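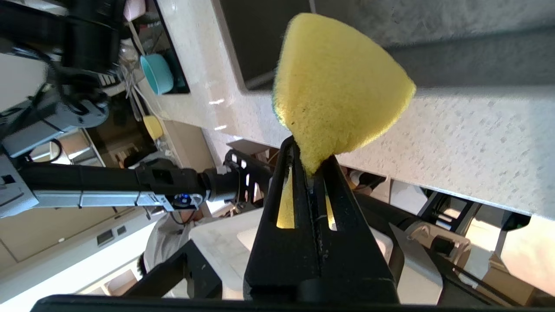 OK I have been reading about sea sponges for two weeks and I have to share. Thread!

1/ I started with one chapter in a library book and now I have 14 tabs open. Sponges are animals! I knew that from school in the way you know a state capital, but I had never really thought about it. No brain, no heart, no stomach, no nerves. Still an animal.

2/ The whole body is a water pump. Tiny cells with little whips pull water in through the pores, another part grabs the bacteria and food bits, and the water leaves through a bigger hole at the top (the osculum - great word).

3/ And they move a LOT of water. Some kinds pump thousands of times their own body volume in a day. I read that line three times and then read it out loud to the dog.

4/ My favorite old experiment: more than a hundred years ago someone pushed a living sponge through fine cloth so it came apart into loose cells. The cells crawled around in the dish, found each other and built little sponges again. I was on the bus when I got to this and missed my stop.

5/ Some sponges sneeze. Really slowly. They tense up and shed mucus with the junk they don't want, and one sneeze can take half an hour or more. There are time-lapse videos. Go look, I'll wait.

6/ Glass sponges deserve their own thread. The skeleton is silica, basically glass, in a lattice so neat it looks like someone wove it. The Venus' flower basket often has a pair of shrimp living inside for life.

7/ Some deep sea ones are meat eaters! They catch small crustaceans on tiny hooks and slowly grow over them. A sponge. Hunting. Kind of.

8/ If you're anywhere near Serholm, the little shore museum has a drawer of dried sponges you can ask to see. Roughly 200 of them, with handwritten labels. I went in on a rainy afternoon in November and stayed until they turned the lights off. Number 807 is shaped exactly like a trumpet.

9/ The Sorkwood library has the field guide I'm using, but I have it until the end of the month, sorry. The drawings of the spicules (the little skeleton needles) are so good - stars, anchors, double-ended hooks. I've been copying them into a notebook, badly.

10/ Next up is freshwater sponges. They live in lakes and rivers, and some are bright green from the algae inside them. If anyone has found one around Storonent, please tell me which end of the lake and how deep. I have boots and a free morning.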